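How Does a Robot Choose Its Hand?
From the Zamton pages for young readers, ages 8 to 12

Put a pencil, a coin and a sock on the table. Now pick them up, one after another. Did you think about your fingers? Probably not. You pinched the coin, you wrapped your hand around the pencil, and you grabbed the sock in any way you liked. Your hand changed its shape three times, and your brain did not ask you for permission.

A robot arm has no hand when it comes out of its box. It is only an arm with a flat round place at the end, where you can screw something on. The thing that you screw on is called a gripper. There are many kinds, and the people who work with robots must decide which one is good for the job. To decide, they make a test.

Two kinds of gripper

At Filalberg, a workshop where robots learn to sort small things, the team wanted to compare 2 grippers. They gave them names, so it is easier to talk about them.

The first is called Vieira. It has fingers. The fingers come together and squeeze the thing from the sides, the same as you do with the coin.

The second is called Pornon. It has a suction cup. A pump pulls the air out of the cup, and then the air outside pushes the cup and the thing together. You can try this with a drinking straw and a small piece of paper. Put the straw on the paper, suck, and lift. The paper comes up with the straw! When you stop, the paper falls.

What is a fair test?

Imagine that you race against your friend, but your friend must run up a hill and you run down. You win, but it says nothing about who is faster. A test for grippers has the same problem. Both grippers must get the same things, in the same place, and the same number of tries.

So the team chose 18 small things. Some were hard, some were soft, some were flat and some had a strange shape. Each thing was tried two times with each gripper. This makes 36 tries for Vieira and 36 tries for Pornon. A try was good only if the gripper lifted the thing and held it until the arm was over the second box. If it fell on the way, it was written down as a miss.

Why soft things are difficult

A sponge is easy for you. For a robot it is a hard question. If the fingers squeeze too little, the sponge slips out. If they squeeze a lot, the sponge becomes thin and the fingers must close more than the robot expected. And a suction cup does not like a sponge at all, because a sponge is full of little holes and the air comes in through them.

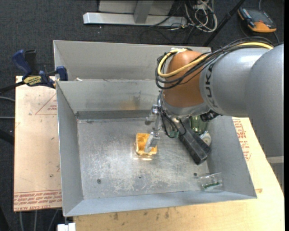

A thin bag is difficult in another way. It lies flat, so there is almost no side for the fingers to hold. The suction cup can do it if the plastic is smooth, but when there is a fold under the cup, the air gets in again.

And who won?

On Thursday the team looked at the numbers. Vieira had 33 good tries from 36. Pornon had fewer, but it was better with the flat things, and it was also quicker. The team decided to keep Vieira for the mixed box and to use Pornon for cards and envelopes.

Try it at home

You need a pair of kitchen tongs, a straw, and small things from your room. Ask an adult before you take the tongs. Use clean, dry things that are bigger than the end of the straw, so nothing can go into your mouth. Make a table on paper with one line for each thing. Try every thing two times with the tongs and two times with the straw, and write down if it was a good try or a miss. Before you start, guess which one will win and write your guess at the top of the page.

Words to remember

Gripper: the part at the end of a robot arm that holds things.
Suction: holding something by taking air away.
Fair test: a test where everything is the same except the one thing you want to compare.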